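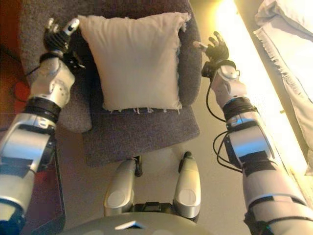

Is the Prernwood armchair comfortable enough for a whole evening of reading?

Two hours pass easily, and for longer I need a cushion behind the lower back and something warm for the legs. I bought all three things in July from the same shop, Giannakopoulos, so I will review them together: the Prernwood armchair in speckled gray, the Dorkel cushion in white and the Lasura fleece throw in pale blue.

First the chair. I am a tall person and I was looking for a high backrest, which is difficult to find in this price group. Many armchairs look good in the shop and then finish below the shoulders. The Prernwood lets me put my head back, and when I fall asleep in it (this happens) my neck does not complain after. The armrests are rounded, so a cup of tea does not stand safely on them. I tried it once and I do not recommend it. For the elbows, however, the round shape is pleasant, and when I sit sideways with my legs over one side there is no hard edge under the knee.

The color needs a word. On the website it was called plain gray. At home the fabric has a faint purple tone, more in the evening than in the morning. My wife noticed it before me and she likes it. If you have a room with warm brown colors, ask the shop for a fabric sample first. The speckled pattern is practical, I must say. Crumbs and small hairs are not visible on it until you sit down with black trousers.

The seat was very firm in the first week. I wrote to the shop and received a polite answer from Nithin Ramasamy in their customer service, who told me to give it 6 weeks of normal use. He was right. Now it is softer in the middle and still firm at the front, so standing up is easy for my mother too.

The Dorkel cushion is the weakest of the three. It is white, and white in a house with children is a brave decision. The filling moves to the corners and I have to beat it into shape each evening. The cover can be washed and did not shrink, but the zipper is stiff. I keep it on the chair all the same – without it the seat is a little too deep for reading.

Now the Lasura throw, which cost 3,515 rupees. I found this expensive for fleece and I waited for a discount that did not come. It is soft and slightly fuzzy, and it is large enough that I can cover myself from the feet to the chin. It also folds without a fight. When you take hold of it in one place and pull, it makes long deep folds and you do not feel that the cloth is too thin.

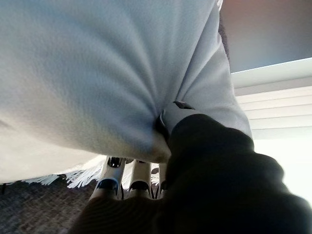

The white fringe is pretty, but it is the part which demands the most care. The strands are thin and they catch on everything: rings, the watch, the drum of the washing machine. After the first wash I had to separate them with my fingers for half an hour. Since then I put the throw in a laundry bag, cold program, and I dry it flat over two chairs. The fleece itself came out very good and I found no little balls of fiber on it.

The shop page for the throw shows 2,027 reviews, and many people complain there about loose fluff in the first days. I had this also. On my dark sweater it was quite bad. I shook the throw strongly on the balcony two times and the problem became smaller, and after washing it was gone.

Delivery of the chair was on time, up to the door only. The legs must be screwed in by yourself, and the tool for this was missing in my box.

I would buy the armchair again, and the throw too if the price is lower. For the cushion I would look at another maker, with a heavier filling and a better zipper.

Written on 13 September 2021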